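Do We Need Another Little Plastic Table?

Every January the flat-pack people tell me assembly has gotten easier, and every January I end up on the floor with a mallet. So when Ratree Inthanon wrote in to praise the Estberg side table ("two minutes, no tools, my new favorite thing"), I had my doubts.

The pitch is simple. You get a white plastic top and four legs, and the legs push into sockets at the corners. There are no screws to lose, which I'll grant is nice. It sells for $22, and the Yensuk catalog says it holds 90 pounds. I'd like to know who stood on it.

My gripe with push-fit legs is that they're only as good as the push. Go in a little crooked and you've got a table that rocks every time you set down a mug. Catalogs love the words "snaps into place." I've owned a Fatard stool that snapped out of place just as easily. 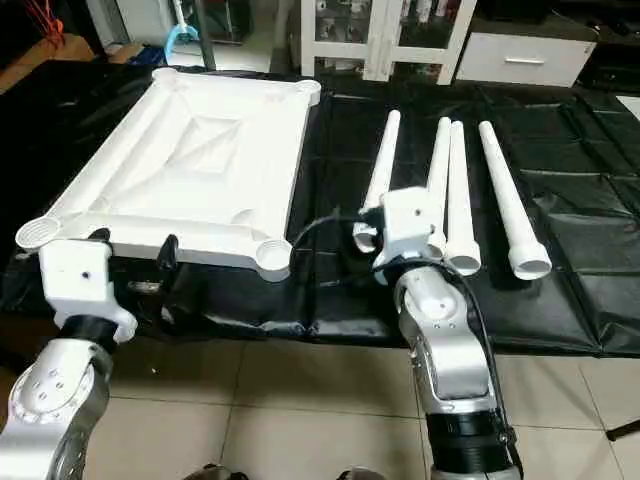 If you do buy one, put the legs in with the top upside down on something that won't slide, then lean on each corner before you flip it. The ribbing under a top like this does help with stiffness, and tapered legs look better than straight ones. Would I put a lamp on it? Maybe. A fish tank, no. Ratree says hers is holding up 42 paperbacks and a fern, and I've asked her to write again next January.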